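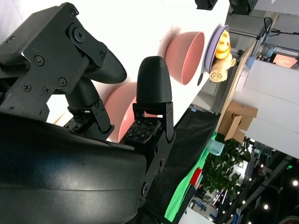
Well, February has been and gone and my windowsill is full of leeks again! I sowed 20 in old yoghurt pots, same as last year, and so far two have come up bent double and the rest look quite pleased with themselves. Safta Iordache at Galtville gave me her spare onion seed too, so if you'd like a pinch, shout.

A few of you asked about the seed swap. We're back in the hall at Flalludwood, doors at 2, and please write the name and year on your packets this time – I grew a whole row of mystery squash last summer and I still couldn't tell you what they were (tasty, mind). Beans are always welcome, and we're short of lettuce and anything for shade. Bring a mug if you want tea. Parking is round by Hedidach, up the lane past the chapel.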